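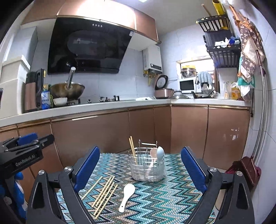
Chopsticks, again

April 22, 2018

Quick one before bed. Sunday is apparently utensil day now. I didn't plan it, I went to get a spoon for my soup and the holder was such a mess I pulled the chopsticks out and laid them on the zigzag mat and then, well, there went the afternoon.

The chopsticks are the plain pale kind, a pack of 20 from Tilleo. There are 19 left. No idea. I've checked behind the stove, under the drawer liner, in the bag I take to work. They all look the same so at least I never have to hunt for a matching pair, which was the whole problem with the painted ones from the Itthorpe market. Pretty, but every pair slightly diffrent.

New system - chopsticks on the left of the basket, spoons on the right. That's it. The pink spoon and the pale blue one get to stay because I use them every single day. The white soup spoon is on trial. It takes up a lot of room for one spoon.

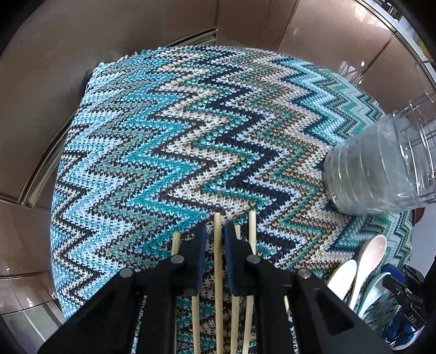
Anyway I'm keeping six out for everyday and the rest go in the long tin on top of the fridge. Six is plenty. It's two of us most nights and three if my sister comes over from Stustetero, and she eats everything with a fork.

Other thing, I love all that turquoise and teal but knitted stuff in a kitchen is a magnet for crumbs. They go right down in the stitches. I shake it out the back door and there's always more. Might move it to the bedroom in August when it's too hot to care, and put somthing wipeable in here.

Still to do: the big drawer. It has 1000 rubber bands in it and a whisk I can't get out. Not tonight. Soup's cold, going to reheat it.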